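Patwary issue tracker
Project: Atis handover policy
Ticket: Success rate in the handover result does not hold up on replay
Opened by: Shahnaz Akanda
Assigned to: Debashish Mridha
Status: Open, claim on hold
Priority: High
Opened: 2025-12-15

Description

The draft says the Atis policy, trained on our bottle handover set, beats the old scripted handover by a wide margin. I don't believe the margin yet. I reran the scoring script on the logs that are on the Funircombe share and got the same table Debashish got, so the arithmetic is fine. My problem is with what the script calls a success.

As far as I can tell, an episode passes if both of these are true:

- the receiving gripper reports closed at any point after the handover flag goes up
- the hand on the giving arm reports open before the timeout

Neither one says the bottle changed hands. A gripper that closes on air passes. A bottle that gets dropped between the two arms passes, provided both ends do their motions in the right order. The policy was trained on demonstrations where both ends do their motions in the right order, so it is going to be very good at that.

Steps to reproduce

1. Check out the scoring branch.
2. Take any passing episode and replace the receiving gripper's width signal with a constant "closed" after the flag.
3. Score it.

Still passes. I then did the same with the wrist camera stream deleted completely. Still passes. The score never looks at the video.

Expected: an episode with no evidence of an object in the receiving gripper should fail or be marked unknown.
Actual: pass.

Comments

Debashish Mridha
The closed check is supposed to have a minimum width. With a bottle in it the gripper can't go all the way shut, so a full close should be thrown out. Did you look at grip_check?

Shahnaz Akanda
I did. The minimum is read from the config, and the config in the scoring branch doesn't set it, so it falls back to zero. Zero lets everything through.

Debashish Mridha
OK, that is a bug and it's mine. The training config has it. I copied the file over before that line existed. Will fix and rescore today.

Debashish Mridha
Fixed and rescored. 373 test episodes in total, 6 flip from pass to fail. The gap between Atis and the scripted handover is nearly unchanged. I'd call this resolved.

Shahnaz Akanda
Not yet please. Two things.

First, the bottle is soft plastic. A gripper can pinch it by the shoulder, squash it, and report a width below your minimum while holding it fine. It can also hold the edge of the other hand and report a lovely width with no bottle anywhere. So the new check is wrong in both directions and I don't know by how much.

Second, the scripted baseline was run in a different week with a different bottle. Lindalva, can you confirm?

Lindalva Toledo
Confirmed. Baseline runs used the older square one. We switched when the cap cracked. The log sheet has it under "object", but that column isn't exported.

Shahnaz Akanda
Then the comparison is partly a comparison of bottles.

Kwaku Akpalu
Playing the other side for a minute. The training set is 3,447 episodes and the policy clearly does something. I stood next to the bench for a whole afternoon of test runs and most of them looked good to me. Are we going to hold the whole result over a column that didn't export?

Shahnaz Akanda
"Looked good" is how we got here. I have no doubt it does something. I doubt the size of the number, and the size of the number is what the draft is selling.

Kwaku Akpalu
Fair enough. What would satisfy you?

Shahnaz Akanda
Same bottle for both methods, same filling, runs mixed together in random order. Success labeled from the wrist video by two people who don't know which method they are watching. Bottle has to stay in the receiving gripper for a fixed hold time after the other hand lets go. Anything the labelers can't agree on is reported as its own row.

Rattana Sombatkul
I can label. Please strip the method name out of the file names first. Last time it was right there.

Debashish Mridha
Will do. One request back. If the new labels land close to the old score, can we keep the script as the quick check and say so in the methods section?

Shahnaz Akanda
If they land close, yes. If they land close on average but the misses are all on one side, no.

Lindalva Toledo
I can book the bench for 300 runs, split evenly between the two methods. The arms are free once the Sirnix calibration job is done. It will be January before we have all of them labeled.

Rattana Sombatkul
Question on the rule. From the receiving wrist we get a slightly blurred look at the bottle while the other hand still has it, but the dark fingers cover a good part of the label. I'd like to use the cap as the thing we track. Any objection?

Shahnaz Akanda
None. Cap is fine. But "cap visible" must not become "bottle held". Same mistake, new signal.

Rattana Sombatkul
Agreed. Writing it as: cap visible, other hand clear of the bottle, bottle between our fingers for the whole hold time. A reference still is attached so that both labelers call this state "not transferred" and nothing else.

Kwaku Akpalu
I've pulled the percentage out of the abstract for now and left a note pointing to this ticket.

Debashish Mridha
Changed status from Resolved back to Open. The config fix stays in. Export of the object column is done too, older sheets included.

Attachments (1)

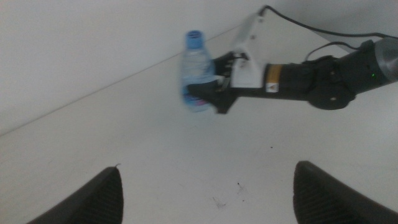

Label reference, wrist view: bottle in the giving hand, receiving gripper open. Score as "not transferred".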